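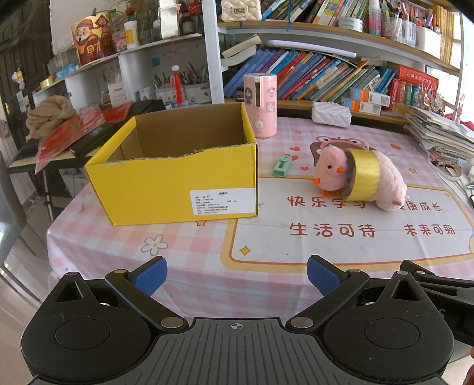 Yellow corrugated box, no lid, on the gingham table cover. Pink cylindrical container with white cap behind the right back corner.

Small Item Storage, Table Stage
Jendirbridge Home Storage Gallery, set 1848
Posted 07/02/2016

This set covers the table stage of a small item clear-out in a shared room used for music practice, homework and general storage. The method is one open carton on a table, loaded from above, with loose items kept to the right of it until they have been assigned. The shelf stage is in a separate set. Notes on the carton, the table cover and the loading order are given with the pictures. Dimensions are in centimeters and are outside dimensions unless marked otherwise.

Carton

The carton is a retail box put to a second use. Outer walls are yellow, inner walls are plain brown board. The top rim is slightly torn and frayed along the front edge. A rim in this condition is acceptable for table work and for light shelf storage. It is not acceptable for stacking, as the load of the upper box is carried on the rim and the board will fold at the tear.

A frayed rim can be finished in one of two ways. The first is to trim the whole rim down to the lowest point of the tear with a straightedge and a utility knife. The second is to bind it with paper tape, half the tape width outside and half inside. Trimming gives a cleaner edge and costs height. Binding keeps the height and can be repeated. For this set the Dollier 2-inch gummed tape was specified. Plastic packing tape holds well at first but lifts the printed surface when it is removed.

The white product label on the front face has been left in place. Pulling a label off corrugated board usually takes the top ply with it and leaves a soft patch. If a contents label is needed, fix it to the face that will point outward on the shelf and leave the original alone. A new label placed over an old one tends to be read as part of it.

Table cover

Pink and white gingham with printed cartoon decorations and an orange-bordered white panel. The upper line of the panel reads 快乐学习 健康成长 (learn happily, grow up healthy). The lower line reads 生活可待 未来可期, which is harder to put into English; "life can wait, the future holds promise" is close. A small yellow four-pointed star is printed near the panel border, and there is a white flower with a yellow center farther to the left.

A checked cover has a practical use in sorting. The squares serve as a rough grid, so that items can be set out in rows and a missing one shows as a gap. The large printed panel works against this. Small red or orange parts are easily lost against the lettering and should be placed on the gingham.

Pull the cover flat before the carton goes down. A fold under one corner lets the base rock each time something is set inside, and round items will travel to the low side.
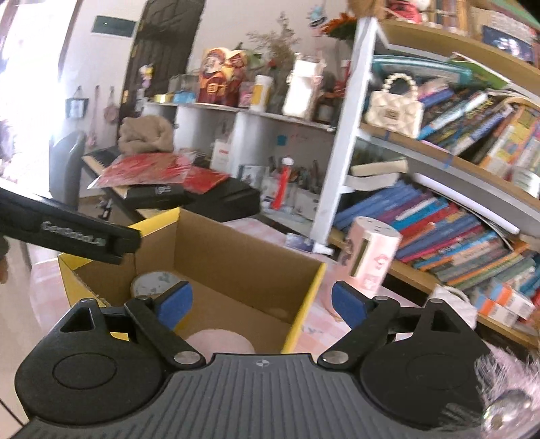

Round tin with a white and blue mottled lid inside the carton, near the left wall. Crinkled clear wrapper on the right.

Loading order

Round and cylindrical items are the main difficulty with a carton of this type. They leave dead space at the corners and they move. The working order is as follows.

Tins go in first, flat side down, against a wall. A tin placed in the center divides the floor into narrow strips that fit very little. Flat goods go next, on edge, between the tin and the opposite wall. Soft goods go last and fill what is left. Lightweight round pieces can sit on top of soft goods but should stay below the rim.

Drink containers are not packed with dry goods. Each one is checked, dried with the cap off, and stored upright with the cap resting loosely. The pink cylindrical container with the cartoon print belongs on the kitchen side of the inventory and stays outside the carton at all times.

Clear wrappers are handled as waste unless they are resealable. Crumpled film takes up a surprising amount of volume and hides small parts, so it should be cleared from the table at the end of each pass. Check inside it first.

Surrounding surfaces

The keyboard on its stand is carrying a stack of red paper packets and a black box. This is a common arrangement in rooms where the table is in use. It should be treated as temporary. Weight on the keys, even light weight, is a poor long-term load, and paper sheds dust into the gaps. The Lindemann keyboard cover listed in the May inventory has a stiff top panel, but the maker gives no load rating for it and it has not been counted as shelf space.

A second black case lies beside the keyboard. Cases of this kind store better on the long edge, provided that the latches face up. The brown blanket is folded and can be moved in one piece. Blankets are shelved last in this scheme, above the cartons, where they also keep dust off the open tops.

The hooks on the left wall take bags and light hanging items. They are outside the scope of this set except for one rule: nothing from the sorting table goes to a hook. Bags that go back on a hook with loose items in them are the usual cause of a second clear-out.

Shelf data

Usable shelf depth: 39
Clearance required above an open carton: 6
Shelf system: Bilta, fixed uprights, adjustable boards
Carton orientation: label face outward
Stacking: none for open cartons

The clearance figure allows a hand to pass over the rim and reach a tin at the back wall. With less than this the carton has to be pulled forward every time, and the front edge takes the wear. That is the edge that was already frayed on this box, so the board above it was moved up one hole position before loading.

Open points

The rim has been listed for binding. No decision has been made on a lid. A cut sheet of board laid across the top would keep dust out, though it would also be used as a surface, and a carton without flaps does not support one well. The red paper packets have no assigned location. They will be entered under stationery until a flat drawer is available.

Related sets: Shelf Stage; Wall Hooks and Bags; Paper Goods, Flat Storage.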